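Skiltora Nustgate block set and board for tabletop manipulation work
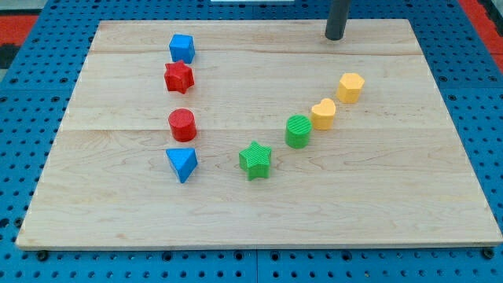 Eight Nustgate blocks on the maple board, perforated work surface beneath.

Overview

The Nustgate set is a kit of small plastic shape blocks and a flat wooden board, sold for pushing, sorting and arranging tasks with a table-mounted arm. It is aimed at teaching labs and small research groups that want a repeatable tabletop task without making their own parts. The kit does not include an arm, a camera or a controller.

Blocks are supplied in four colours. The standard set contains a cube, a triangular prism, a cylinder in each of two colours, a six-pointed star, a five-pointed star, a heart and a hexagonal prism. All have a flat top and a flat base and share a similar height and footprint, so a tool set to one working height can be used across the set without adjustment.

Board

The board is light maple, joined from planks and rectangular in outline. Grain and small knots vary from one board to the next. We do not sort for appearance, and a visible knot is not a fault. The joints are sanded flush before the board leaves the workshop. If a block catches on a joint during a slow push, contact us and we will replace the board.

Maple was chosen over a painted surface for its low gloss. Customers working under overhead strip lighting reported strong highlights on the earlier white board, which was withdrawn in August. The maple board costs a little more and weighs a good deal more.

Do not oil or wax the board. Either treatment changes the sliding behaviour of the blocks and the change is uneven across the planks. Wipe with a barely damp cloth and leave it to dry flat.

Work surface

The board is intended to sit on a perforated panel with a regular hole grid. It can also be used on an ordinary bench with clamps, although the clamps take up space at the edges. The Cluvness locating kit (sold separately) holds the board by its front edge and is removed by hand. Panels should butt together without a step. Check this with a straight edge before placing the board, as a step under the middle will make it rock.

Blocks

The blocks are printed in plastic. Top faces carry a fine surface pattern left by the printing process: ribbed on some shapes, closer to a grid on others. We leave the pattern as printed. Sanding it off gives a shinier face and tends to round the corners of the stars.

Colour is through the material and will not chip. Long exposure to direct sun will fade it, the yellow first. Each block can be ordered singly in any of the four colours, which is useful where a task needs shape and colour to be separated – for instance, a green heart against a yellow one.

Solid blocks are standard. A weighted version with a steel insert is available for users who find the standard blocks tip when pushed quickly near the top edge.

Pusher

For non-prehensile tasks we supply the Sakamoto rod, a plain dark grey cylinder with a rounded lower end. It bolts to the tool flange through an adapter plate; state the arm model when ordering. The rod should be set to clear the board by a small margin at every point of the working area. Check the four corners as well as the centre. An arm base that is slightly out of level will show up at the far side first.

The rounded end is there to limit damage if the rod does touch down. It is not a safety feature and the arm's own force limits should remain enabled.

Task cards

A pack of 19 printed task cards is included. Each gives a target arrangement and a starting condition. The easier cards ask for one block to be moved to a marked area. Later cards ask for lines, diagonals and letter-like outlines made with the full set, with no two blocks touching at the end. The last group is specified by colour order alone and leaves the choice of shape to the user.

The cards were written by Chie Takeda and tested on our own bench by Nivaldo Cordeiro, who logged over 400 trials with the rod before the pack was released. A sheet of scoring notes is supplied with the cards. The notes cover the usual disputes: a block resting on its side, a block partly off the board, and two blocks in contact.

Limitations

The set is not suited to grasp testing with large parallel jaws. Several blocks sit close together in the later cards and wide fingers will disturb the neighbours. Use the rod or a narrow two-finger tool.

The five-pointed and six-pointed stars can be confused by simple outline matching at low resolution. If this is a problem, order them in different colours.

Ordering

Standard set, board and cards: order code 263
Sakamoto rod with adapter plate: order code 263-R
Weighted blocks: add W to the code
Single blocks: give shape and colour in the order notes
Cluvness locating kit: supplied in packs of 2

Boards are packed flat between card sheets. Let the board stand unwrapped in the room overnight before fixing it down. Returns are accepted on unused sets in their original packing, and single blocks printed to order cannot be returned.

Questions about adapter plates should go to the Skiltora workshop with a drawing of the flange, including bolt circle and thread size.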